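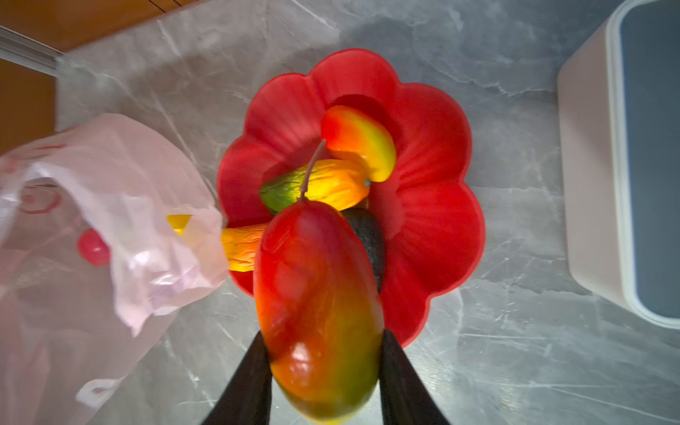 Hedstead Show Kitchen - Display and Countertop Safety Checklist
Altach Building, Unit 12
Inspection period: May 2022
Inspector: Tsz-kin Hsiao
Form 1433, revision 2

Results are entered as Pass, Attention or Fail. Comments are required for Attention and Fail, optional for Pass.

Section A. Countertop

A1. Surface free of chips and open cracks
Pass. Gray marble, white veining. Veining checked by fingertip in raking light; no lip or open seam found.

A2. Edges and corners free of sharp points
Pass.

A3. Sealer intact (water drop test)
Attention. Drop absorbed near the sink end within the test period. Reseal before the January inspection. Use the sealer already listed on the Saha maintenance sheet.

A4. Nothing stored within reach of the cooktop
Pass.

Section B. Display bowl

B1. Bowl sound, no splits at the rim
Pass. Red plastic, flower shape. The scalloped lobes are the likely place for a split - flex each one lightly by hand.

B2. Bowl clean
Attention. Dust in the fluting on the inner wall. Wipe along the ridges with a damp cloth. Dry before refilling.

B3. Bowl kept away from heat
Pass. Plastic. Do not place on the cooktop, including when the cooktop is switched off.

Section C. Artificial fruits and vegetables

C1. Items cannot be mistaken for food
Attention. The mangoes and the avocado are close to life size and color. A "Display only" card is to stand beside the bowl during visitor hours. Card reordered from Plesside, stock number 1640.

C2. Stems and small parts secure
Attention. Thin stem on the yellow-and-green wrinkled fruit moves when pulled. Reglue or withdraw the item. Recheck any small nub at the end of a fruit at the same time.

C3. Paint and coating sound
Pass. Large mango glossy, no flaking. Avocado matte, no residue on a white cloth.

C4. No item likely to roll off the counter
Pass. Large items to be seated fully inside the bowl at close of day.

Section D. Bags and packaging

D1. Plastic bags removed from work surfaces
Fail. Translucent pink bag on the counter to the left of the bowl. Thin film - suffocation hazard for small children, and it will melt onto a warm burner. Fold and return to the lidded bin under the sink.

D2. Bag storage closed and out of children's reach
Attention. Bin lid closes. Cabinet latch is loose; tighten both screws.

Overall result: Fail, on item D1. Reinspect Section D once the latch is done. Items A3, B2, C1 and C2 may be closed by written note to the inspector.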